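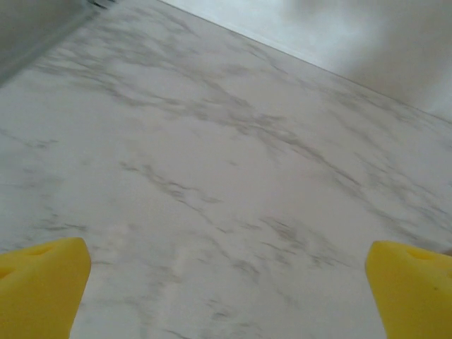 Figure 4. White marble-patterned work surface at close range, with grey and taupe veining.

4.2 The surface under the box

We had meant to give the worktop no more than a sentence or two, but so many of the packers we visited wanted to talk about theirs that it has ended up with a section of its own, and we are rather glad of it. Folding a box begins with a flat piece of card, and that piece of card has to lie on something. At Gakside, where soap and candles are sent out by post, the packers had used an old dining table for years and were very fond of it, scratches and all. At Skurum they had put in new tops the October before our visit, and opinion there was still warmly divided.

Pattern came up again and again, which we hadn't expected at all. A veined top like the one in Figure 4 hides small scuffs and bits of tape, and several people liked it for just that (one called it "forgiving"). Others found that pale card against a pale, busy background was harder on the eyes late in the day, especially when they were hunting for a crease.

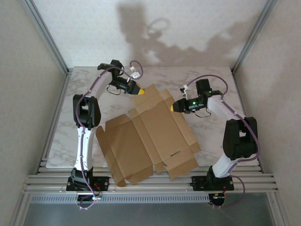
Room to lay the blank out flat mattered even more. Most people liked to set it down whole before lifting any of the sides, and to have a hand's width to spare all round. Of the 11 packers we spoke to, 9 said they would sooner have a plain table with space on it than a handsome one without. Thoa Giáp, who has packed at Đào since it opened, told us that she squares the card up to the front edge of the table by feel, then turns it a little before the first fold, and that she does the same with wrapping paper at home. We come back to this habit of turning the card in section 4.3, where the order of folds is discussed.

Comments (3)

Hạnh Đỗ: Lovely to see the tables get their due. Did anyone mention glare? Ours has a shine to it and we have moved the lamp twice.

packing_shed: We use Drusov tape and it does lift the finish on a cheap top. Worth a footnote perhaps.

M.: Is section 4.3 up yet? The link takes me back to this one.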